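Home Diary Notes Contact
Search this site...

October 2, 2021
by Farhad Ahmadpour

Today we made the change to the teams at Retano. Until this week every request had to go up to my desk and come down again, and I was the slow part of the chain. One customer, Bolell, waited 20 days for an answer I could give in one line.

So from now the group in Undska decides for itself on any cost under 2,205 euros. I wrote the rule on one page. My first version had nine pages and my wife laughed at it.

The meeting was more quiet than I expected. 40 people listened, and then one man asked who will be blamed if a decision is bad. I said me, until November, and after that we will speak again. I am not sure it was a good answer — he wrote it down very carefully.

In the afternoon I wanted to open four messages that asked for my permission. I sent them back without reading to the end. It was harder than I thought, my hand goes to the keyboard alone. 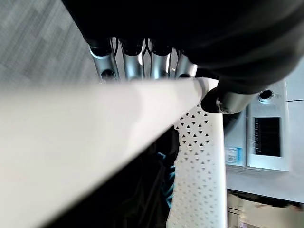
For tomorrow

Call Khosravi about the old approval forms, and ask if we still must keep them. Move my desk away from the door. Sleep before midnight.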